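Katbridge Table Setting - read me first

Last updated 2/13/18

Hello! I'm the person who keeps this folder tidy, and these are my notes on what's in it and how to use it. Katbridge is a set of pictures and short write-ups of tableware being laid out, stacked and cleared away. I started it in June with a box of bowls and one table, and it has grown quite a bit (my cupboards can confirm this).

What's in the folder

There are 4 subfolders: laying, stacking, clearing and odds. The first three do what they say. Odds is where I put things that didn't fit, like the afternoon I only had saucers, or the gravy boat that Sushil Rathore lent me and has since asked for back twice. There are more than 1,000 pictures all told, and every one has a line of text in notes.txt saying which pieces were meant to be out and what I was up to at the time.

I've split the tableware into bowls, plates, cups and bits. Bits covers spoons, egg cups, napkin rings and anything else small enough to lose down the side of a chair. If you're only after bowls, search notes.txt for "bowl" and leave out "bowl-shaped", a phrase I used far too freely in the early weeks.
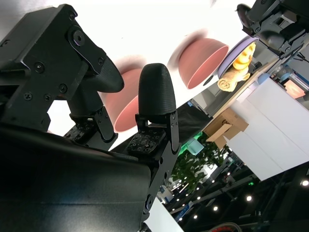 Colour names gave me more bother than anything else in the notes. I began by writing whatever came into my head, so the same cup might be peach one day and apricot the next, and Sushil quite rightly complained when he tried to sort them. We now have a short list and we stick to it. Coral pink bowls go down as "pink", even when the inside is a deeper shade than the outside, and a lavender plate is "purple". Strong light washes things out a fair bit, so please go by the list and don't try to match the exact shade on your screen.

Names you'll come across

Fawzy is the older set of notes, written before the colour list. I've kept it so you can check my changes, but please don't mix it in with the new one. Girerar is the naming scheme for the files: room first, then the job being done, then a running number. Drolex is the little script that checks every picture has its line in notes.txt. It's slow and it grumbles about blank lines - just let it finish.

Things I know are wrong

Side plates and saucers are muddled in 5 of the write-ups in clearing. I'll get to them.

Plenty of the pieces are tilted, blurred or half hidden. I've left these in on purpose, as tableware spends a lot of its life being moved about, and I wanted that in the set.

There are hardly any glasses. I'd love more, and if you have some pictures to add, follow the Girerar names and put them in odds to begin with. Sushil goes through that folder when he has a spare evening and moves things where they belong.

Using it

Help yourself for teaching, tinkering or your own sorting projects. Please say where it came from, and if you fix a note, send me the old line along with the new one so I can find it again.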